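# Prerberg's two-arm tabletop kit is back on sale, and I want one

*Posted in Kits & Bits*

Good news for anybody who missed the first batch (I did, by an hour, and I'm still sore about it): Prerberg has reopened orders for the Dredlow, its two-arm tabletop robot kit. Orders went live again Friday at 10 in the morning, and this time there are 60 kits in the batch. The first one was 25, so your odds are better than mine were.

If you're new to this, the Dredlow is a pair of robot arms with simple two-finger grippers and the frame to mount them on. You supply the tabletop and a computer. You can buy it as a pile of parts or pay extra and have Prerberg put it together for you. I'd go for the parts, but I'm the kind of person who likes spending a weekend with a hex key and a bag of bolts, and I know that isn't everybody's idea of fun.

The big change is the software. The first kits shipped with a pretty bare control program, and people on the owners' forum complained about it a lot. The new batch comes with Eren, which is a friendlier setup where you teach the arms a job by moving them through it yourself and then cleaning up the steps on screen. First-batch owners get it too, as a free download!

Sorting and tidying is the job everyone seems to try first, and I get why. Baskets and trays are cheap, they don't break when you drop them, and a thin rim is a good honest test for a gripper.
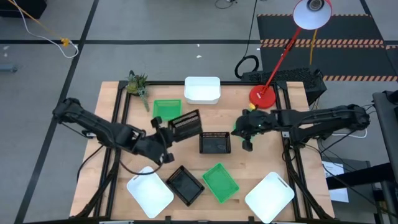 *Page last updated: Friday, 4:10 p.m.*

I like this setup because it's so close to what my own workbench looks like on a normal day. Black mesh baskets, green ones, white trays, all sitting at their own angles, plus a plant in the corner and a red desk lamp. One arm has a black basket up off the wood and tipped over to one side, and the other has its gripper open for business over by the next one. My bench has more coffee rings, but otherwise, yep, that's the mess I'd be asking it to deal with.

Mesh baskets are harder than they look, by the way. I tried something similar last year with a single secondhand arm and the fingers kept hooking in the holes, so I'd get a perfect pickup and then the thing wouldn't let go. I ended up sticking bits of rubber on the tips. Prerberg now sells a set of soft finger pads as an add-on, and they come in a pack of 4, enough to do both grippers. I'd throw those in the cart without thinking too hard about it.

A few things to know before you get your card out. The kit is heavy and it wants a solid table, so please don't plan on a folding one. You also need more floor space than you'd guess, because the cables have to go somewhere and you'll want to walk all the way around it. And the grippers are meant for light stuff. Baskets, cups, folded towels, fine. Your cast iron pan, no.

Shipping is supposed to start in May. Last time the boxes went out a little late, and I wouldn't promise a robot to your kid's science club for any particular day. Support is now handled by Girkent, the repair shop that did the spare parts for the first batch, and the forum folks have had nice things to say about how fast they answer email. Spares are listed separately, so if you strip a gear in an elbow joint you can buy that one piece and skip the whole arm.

I've asked Prerberg for a loaner so I can run it through a week of sorting at my place, and they've said yes, once the paid orders are out the door. I'll do a full write-up then, with the annoying parts left in. Until then, if you've got one from the first batch and you've put Eren on it, tell me in the comments how the upgrade went. I mostly want to know if it kept your saved jobs or made you start over.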